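Brernasgate Forums > Workshop & Break Room > Serving trays on white tables

calloway_f
Round trays, dark brown, slightly raised rim. We put one on the snack table so wrappers stop migrating to the far side. Question is rim height. The Kutex one I ordered is 15 mm and people complain they have to reach over it.

ornix_user80
15 is too high for flat snack packs. Fine for cups. Get a lower rim and a matte table will do the rest.

BMSandberg
Disagree. A matte top does very little once the tray gets bumped. Rubber feet matter more than rim height. I have had the same Reuter tray since August and the feet are the only reason it stays put.

calloway_f
Mine has no feet. Diameter is 28 cm if that changes anything.

ornix_user80
It doesn't. Stick-on feet cost next to nothing. Color is the bigger mistake – dark brown shows every crumb.

BMSandberg
It shows crumbs so you wipe it. On a white tray you miss the pale ones. I would keep the dark one.

calloway_f
Low-rim tray on the white table, one snack on it:
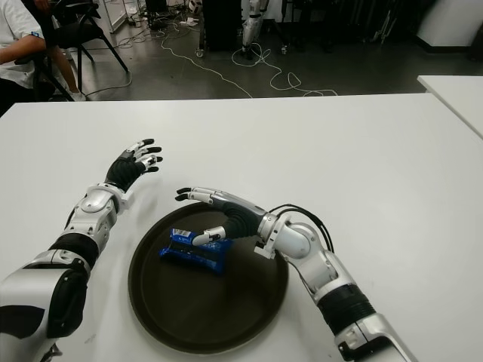
Dark brown round tray, blue snack pack, 2 July 2022

ornix_user80
Rim looks fine. Contrast is good too, I'll give you that. Still wouldn't buy dark.

BMSandberg
Blue pack is easy to spot on it. Add the feet before you fill it up.

calloway_f
Ordered feet. Keeping the 15 mm one for cups.

tray_lurker2000
Do the stick-on feet leave marks on a matte top? Ours did.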